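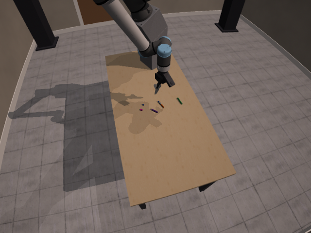 今期の作業の中心は、卓上に散らばった小物を一本ずつ拾い上げるための認識モジュールと、その出力を受け取る把持計画器の改修である。前回の報告では、実機に移す前にシミュレーション上の見え方の幅を広げることを課題に挙げた。今期の場面では、木目の天板に緑や橙、濃い紫の棒状の物体を置き、それらに加えてごく小さな赤紫と濃紺の小片も対象に含めている。赤紫の小片と紫の棒のまわりには不規則な影がかかり、天板の左奥にはロボットの輪郭に沿った広い影が落ちる。緑の棒のように他から離れているものは旧版の認識でも扱えたが、小片が二つ近接し、しかも影の境目に近い配置では、検出が一つにまとまるか、影の側に引きずられる例が多かった。今期の改修はこの種の配置を主な対象とした。

進捗報告書
提出先:ジャスモント財団 技術助成担当
課題名:グンデルスカ 卓上小物の把持における認識と動作計画の統合
提出日:2025年2月27日
報告者:ヘンリック・クレーガー(計画・制御)、ネル・シマ(認識・評価)

1. 今期の概要

計画書の作業項目のうち、認識モジュールの分割処理の書き換え、把持候補の評価関数の見直し、試行記録の形式統一の三つを終えた。実機インターフェースの移行は途中であり、来期に持ち越す。評価用サーバーの更新は、機材の納入が後ろにずれたため着手していない。

シミュレーションでの評価試行は2,438件を実施した。このうち668件は把持に至らなかった。計画書に記した目標の成功率は85パーセントであり、今期の結果はこれに届いていない。失敗の内訳と、それに対する方針は第4節に記す。

2. 認識モジュール

旧版では、カメラ画像から物体の領域を切り出した後、深度の差で天板と物体を分けていた。棒状の物体は天板からの高さが小さく、細い側面では深度の値が安定しない。小片ではさらに条件が悪く、領域そのものが消えることもあった。このため、色と深度を同時に見て領域の境界を決める方式に改めた。処理は三段に分かれる。最初に天板の平面を推定し、次に平面上の候補領域を広めに取り、最後に候補ごとに境界を絞り込む。広めに取る段階を入れたことで、小さい領域の取りこぼしは減った。その代わり、影を候補として拾う件数が増えた。

影への対処には、アームの姿勢を利用している。シミュレーションでは光源の位置が既知であるため、各関節の角度からアームの影が天板のどこに落ちるかを計算できる。この予測領域の中では、明るさの差だけによる境界を採用せず、色相の差を重く見る。予測と実際の影は縁のところでずれるので、予測領域には余白を持たせた。余白の幅は設定ファイルで変更できる。

この方法には限界がある。濃紺や濃い紫のように暗い色の物体は、影の中では色相の値が不安定になる。特に小片では使える画素が少なく、影の中に置かれたときの判定が試行ごとに変わった。現在は、判定が揺れた候補に「保留」の印を付け、アームを動かして影の位置が変わった後に再度判定する処理を試験している。保留の処理は既定では無効にしてあり、今期の評価の数字には入っていない。

また、実機では光源の位置が一つに定まらない。ジヴベリ社の試験室では天井照明と窓の光が混ざるため、影の予測をそのまま持ち込むことはできない。来期は、アームを退避させた状態で撮影した天板の画像を基準として持ち、差分から影の領域を推定する方式と比較する。

3. 把持計画と制御

把持計画器は、認識モジュールから物体の位置、向き、長さを受け取り、グリッパーの接近方向と開き幅の候補を作る。旧版の評価関数は、物体の中心を上から挟む候補に高い点を与えていた。棒が単独で置かれている場合はこれで足りるが、隣の物体が近いと指が先に隣に触れる。今期は、指が下降する経路と周囲の物体との隙間を評価に加え、中心から端に寄った位置でも隙間が取れる候補を選べるようにした。

小片については、長さの情報が意味を持たない。認識の出力する向きも当てにならないため、計画器の側で向きを無視し、周囲との隙間が最も広くなる方向を選ぶ。二つの小片が近接している場合は、外側に開けた空間のある方を先に取る。順序の決定は単純な規則で書いてあり、学習は使っていない。規則を変えたときに何が変わったかを追いやすいことを優先した。

動作計画は、アームの退避姿勢から物体の上方までの移動と、上方からの下降に分けている。移動の区間では台座と肩関節の周辺で自己干渉が起きやすく、手首を大きく回す経路が選ばれると計算時間が延びた。手首の回転量に費用を加え、回転の少ない経路を先に探索するように変更した。この変更で探索の打ち切りは減ったが、天板の手前側に物体がある場合には、遠回りの経路がまだ残る。

再計画の周期は10ヘルツに固定した。旧版では認識の結果が届くたびに計画をやり直しており、負荷が高いときに下降の途中で目標が切り替わることがあった。今期の版では、下降に入った後は目標の変更を受け付けず、位置の小さな補正だけを行う。下降中に物体を見失った場合は停止して上方に戻る。戻る動作の速度は、実機での安全確認が済むまで低く抑えてある。

4. 評価の結果

試行の条件は、物体の配置、天板の模様、照明の向き、アームの初期姿勢を組み合わせて生成した。一つの試行は、指定された物体を持ち上げて所定の高さで保持した時点で成功とする。持ち上げる途中で隣の物体を動かした場合も、指定された物体を保持していれば成功に数えている。この数え方については後で述べる。

失敗として記録した668件を、記録の自動分類と目視の確認によって原因別に分けた。最も多いのは認識に由来するもので、近接した物体を一つの領域と見なした例と、影の縁を物体の端と取り違えた例がその大半を占める。次に多いのは、把持位置は正しいが指の閉じ始めで物体が転がった例である。棒状の物体は断面が丸く、接触の順序が左右でわずかに違うだけで逃げる。経路の探索が時間内に終わらなかった例もあるが、件数は前の二つより少ない。

物体の種類で見ると、離れて置かれた棒の成績は安定している。小片を指定した試行が全体の成功率を下げている。ただし、小片の失敗には、接触の計算の粗さに由来するものが混じっている。シミュレーターのヴェント環境では、計算の刻みを細かくすると小片の挙動が変わることをシマが確認した。刻みを細かくした条件での再評価は、計算時間の都合で一部の配置に限って進めている。この結果が出るまでは、小片の成功率を実機の見込みとして扱わないことにしている。

成功の数え方について、内部で意見が分かれた。隣の物体を動かした試行を成功に含めると、次の物体を拾うときの条件が悪くなることが数字に現れない。一方、途中で定義を変えると前期との比較ができなくなる。今期の報告では従来の定義を維持し、隣の物体の移動量を別の欄に記録することにした。次回からは両方の値を報告する。

5. ツールと記録

試行記録の形式を統一した。これまでは認識、計画、制御がそれぞれ独自の形式で記録を書き出し、失敗の原因を調べるたびに時刻を手で合わせていた。新しい形式では、試行ごとに一つの識別子を付け、入力画像、候補領域、選ばれた把持、関節の軌道、終了の理由を同じ場所に保存する。再生用の画面では、任意の時点で計画器に渡された値を確認でき、その時点から別の設定で計画をやり直すこともできる。

旧形式の記録は変換プログラムで読み込める。ただし、前期の初めの記録には照明の設定が残っておらず、影の予測の検証には使えない。該当する記録には印を付け、集計から外した。

設定ファイルの管理も改めた。これまで担当者の手元にあった調整値を共通の置き場所に移し、評価を実行するとそのときの設定が記録に写される。移行の過程で、クレーガーとシマの手元で把持の開き幅の余裕が異なっていたことが分かった。今期の評価は、統一後の値ですべてやり直したものである。

6. 実機への移行

ジヴベリ社の試験室で、関節の指令と状態取得の通信を確認した。指令の送信は問題なく動くが、状態の時刻印に送信側と受信側のずれがあり、再計画の周期に合わせた補正が要る。補正の処理は書き終えており、試験はこれから行う。グリッパーの開閉についても、シミュレーションでは指の位置を直接指定しているのに対し、実機では速度と力の上限で指定するため、対応表を作成中である。

物体を置いた状態での実機の把持試験は、まだ行っていない。計画書では今期末に予備試験を始める予定であった。開始が遅れた理由は、前節の設定の統一に伴う評価のやり直しに時間を使ったことである。全体の期限への影響はないと見ているが、予備試験と本試験の間の調整期間は短くなる。

7. 来期の予定

はじめに保留処理を有効にした版で評価を行い、影の中の小片に対する効果を調べる。試行の条件は今期と同じものを使う。並行して、時刻の補正とグリッパーの対応表を仕上げ、ジヴベリ社で棒状の物体だけを使った予備試験を始める。小片を加えるのは、刻みを細かくした再評価の結果を確認してからとする。

指の閉じ始めで物体が転がる問題には、閉じる前に指の中心を物体の軸に合わせ直す動作を追加する。必要な補正量は現在の認識精度に近いため、改善の幅は試してみないと分からない。効果が小さい場合は、閉じる速度を二段階に分ける方法に切り替える。

8. 予算と確認のお願い

人件費の執行は計画どおりである。評価用サーバーの機材費は未執行で、来期への繰り越しをお願いしたい。納入元からの見積書は別紙に添付した。旅費は、ジヴベリ社への訪問を一回減らしたため残額がある。予備試験の滞在を延ばす費用に充てたいと考えており、費目内の変更で処理してよいか、ご回答をいただきたい。

成功の定義を二本立てにする件についても、財団側の評価指標に影響するため、次回の面談の前にご意見をいただければ集計の準備に反映する。連絡は、予算に関するものはクレーガー、評価と記録に関するものはシマが受ける。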